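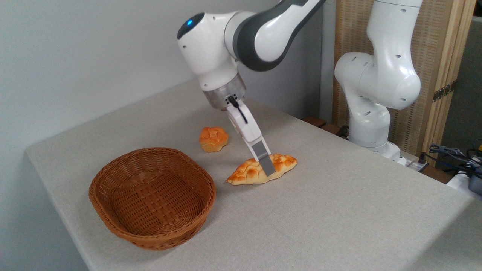
Bread basket talk, Usden branch, 13 Jul 2021

Slot is 11 min, then questions. Don't run over again.

OPEN
Hands up who puts out bread at home. Who uses a basket. Who just leaves the bag on the table (me, most weeks).

Point of the talk: a basket of bread should look full and be easy to reach into. That's all. Say it early, say it twice.

CLOTH FIRST
Plain one. Light gray, cream, whatever's in the drawer. Crust is the color, cloth stays quiet. Patterned cloth fights with the weave, saw this at Stultness last November, whole long table of it.
Iron it the night before. Skip the starch.

BASKET
Oval over round for long loaves. Round one, the ends stick up and the whole thing rocks.
Shallow sides. People need to see what's in there from a chair.
Wicker: shake it out, wipe with a barely damp cloth, dry it upside down. Never soak. Kiladine still sell the shallow ovals, ask me after for teh page.
Liner? Optional. Real bread sheds crumbs so I'd say yes for a dinner, no for a display.

ORDER OF LOADING
Long loaf first, laid along the length of the basket. Buns after, they go in the gaps.
Everybody does buns first. Then no room, then the loaf ends up balanced on top like a hat.

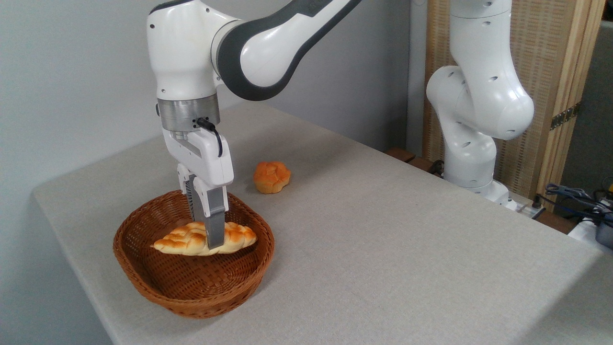 Pick up from the middle, one lift, straight down. Drag it over the rim and you scuff the top crust.
Braided loaf: best side up, points toward the ends of the basket. Leave it alone once its down.
Small round bun can wait on the cloth until the loaf is settled. Then tuck in beside.

WEIGHTS (if asked)
My long loaf is 700 g of dough, the braid is 600. Either one fits the Kiladine oval. Bigger than that, get a board.

DISPLAY BREAD
Lie market people asked about this. Play bread or shop-window bread is fine for practice, never goes stale. Same order, same basket. Dust it.

HANDOUT
13 copies only, share one between two. Recipe for the braid is on the back, oven temp has been corrected in pen.

QUESTIONS
Likely: how long can it sit out. Cover it after an hour, slice late.
Likely: can you warm bread in the basket. No!! Warm it on a tray, then move it over.
Stack chairs after.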